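Teaching a robot by demonstration

Teaching by demonstration is a way to give a robot a new skill by showing it the movements, without writing each movement as program code. A person guides the robot through the task, either by holding the arm and moving it or by steering it from some distance with a control device. The positions of the joints and the state of the gripper are stored many times per second, often together with camera pictures. Later a computer program uses these records to repeat the task or to learn a general rule from them. The method is also called programming by demonstration, learning from demonstration or, when the learned rule copies the person directly, imitation learning.

History

The oldest form is found in factory painting and welding. A worker took the arm by a handle and led it along the part, and the machine played back the same path. This is called lead-through teaching. It worked well as long as each part arrived in exactly the same place. When the part was moved by a small distance, the stored path was no longer correct, and the teaching had to be done again.

Later research tried to store the purpose of a movement and not only its path. Several demonstrations of one task were compared, and the portions which stayed the same in all of them were treated as important. With the spread of neural networks it became usual to collect hundreds of demonstrations for a single task.

Teaching by hand

In hand teaching, also named kinesthetic teaching, the motors of the arm are set so that they carry only the weight of the arm itself. The person can then push it with little force. The advantage is that the teacher feels contact directly, for example when a peg touches the side of a hole. A disadvantage is that the hands and body of the teacher may cover the view of the cameras. It is also tiring with a large arm, and it is difficult to guide 2 arms at the same time.

Teaching by remote control

In remote teaching, or teleoperation, the person does not touch the working arm. Common control devices are the following:

- a smaller copy of the arm, called the leader, whose joints are followed by the working arm
- a hand controller of the type used for virtual reality
- a six-axis mouse or a simple keyboard
- a glove or a camera which follows the fingers

The leader arm is easy to understand for beginners, but it has to match the shape of the working arm. Hand controllers fit many arms. They do not usually give a feeling of force, so the operator must judge contact with the eyes.

Demonstrations in simulation

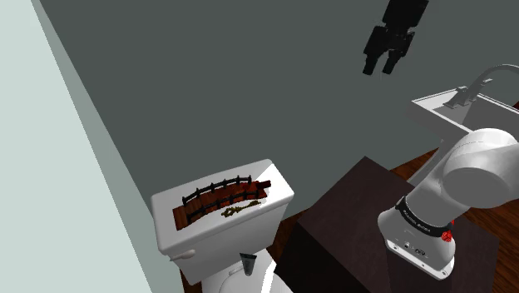

Grasano

Remote teaching can be done with a simulated arm as well. The operator sees a rendered room and moves the gripper in it with the same devices. Household rooms are often chosen, and small objects may be put on surfaces such as a shelf, a sink or the lid of a toilet tank, where there is not much space and the gripper must come from above. Objects of thin or curved form are useful for practice, because the fingers have to be turned to the right angle before they close.

A simulated room can be reset in a moment, and nothing is damaged when an object falls. The Satach collection contains 1,566 demonstrations of this kind, each limited to 60 seconds. Its weak point is the same as for other simulated data: friction and soft materials are only approximated, and a skill learned there may need more teaching on a real arm.

Quality of demonstrations

Long pauses, shaking of the hand and unnecessary detours are copied by the learning program together with the useful movement. For this reason many groups remove failed attempts and ask new operators to practice before recording.

See also: Lead-through teaching, Leader arm, Gripper

Categories: Robot programming | Remote control | Machine learning

Contact | Copyright Prerkgate | Back to top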